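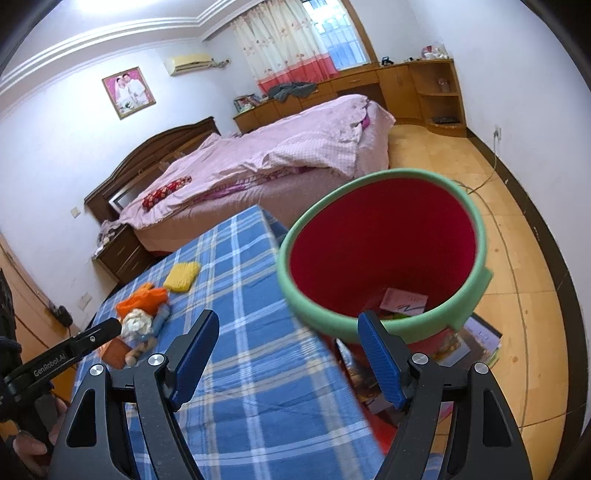
Right, Farnel half marathon. Entries still open but theres a cap this year — 107 runners, set off in pairs, 2 metres between you at the start pen.

Masks on till you cross the line at Plenier bridge. Then stuff it in a pocket, not the hedge pls

No bag drop. No showers. Bring your own water, Paiva station is shut

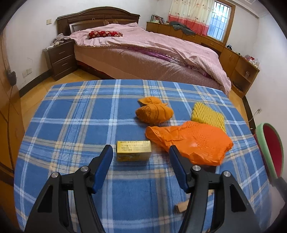

Can I move my place to next August? Email the club before Sunday and they'll carry it over free.

Drarora hill still on the route, sorry legs. 40 places left when I lookd

Last updated: Oct 22, 2020
Contact | © Farnel Half | Back to top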